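**Friday, December 4, 2020**

1/ Tonight's subject is putting things away. I have had a kitchen for 40 months and a system for six days. The system is already asking for a meeting.

2/ The rule is simple. Everything comes out onto the table, and then everything goes somewhere. I am very good at the first half. 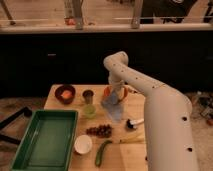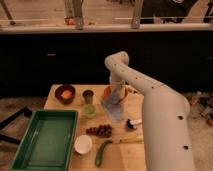 3/ Let's start with the bag. It's a thin see-through bluish one, the kind that multiplies under the sink. I own several hundred, going by volume, and every one of them is being saved for something important.

4/ The important thing is usually another bag.

5/ Grapes. A strong candidate for the bag. Counterpoint: grapes in a closed bag go into the back of the fridge and come out in February as a science unit. Grapes in a bowl get eaten by whoever walks past, and I'm the one who walks past.

6/ So the grapes want the small white bowl, the one by the green tray in the first photo. I bought it at Brindar for olives. It has never met an olive.

7/ The cucumber (also first photo) fits in nothing I own. Too long for the bowl, too proud for the bag. The Brindar website says to wrap cucumbers in a towel. My towels are busy being wet.

8/ Cups! I keep the little dark one and the pale green one together, one behind the other, like people waiting for the Tondau bus. They were never a set. They've just been through the same dishwater for so long that splitting them up feels rude.

9/ The green one came free with a box of tea from Hồ, the corner place with the good noodles. I didn't like the tea. I would rescue the cup from a fire.

10/ The mug with the orange handle is the only thing here with a permanent address. Left end of the shelf, handle out. If you put it on the right end I will say "oh, no, that's fine" and then move it while you're in the bathroom.

11/ Brown bowl, back corner, one orange piece of food in it. A whole bowl in service for one piece. This is how I run out of bowls, and also how I end up eating cereal out of a measuring jug.

12/ Correct move: eat the piece, wash the bowl, gain a bowl. My move: admire it from across the room and write a thread.

13/ A word about the big green tray. I got it at the Terberg closing sale because the sign said it would "organize any surface." What it does is let me carry the entire mess to a different surface in one trip. Very happy with it. Would buy again.

14/ Also on the table in that first photo: a mushroom on its side. Just the one. I have no recipe that calls for a mushroom, singular. I'm open to suggestions up to and including soup.

15/ People keep recommending containers with lids. I had seven. Now I have seven lids and a different number of containers, and I don't want to talk about what number.

16/ Where we've landed:

- grapes: white bowl, front of the fridge
- cucumber: fridge door, at an angle, as is
- mushroom: omelet, pending eggs
- cups: together, obviously
- bag: back under the sink with its relatives

17/ Yes, after all that, the bag holds nothing. I gave it real consideration and it wasn't the right role — it can audition again next week.

18/ Several of you have asked whether I could have cleared the table in the time it took to type 3000 characters about it. I could have. The mug is away, though. Left end, handle out.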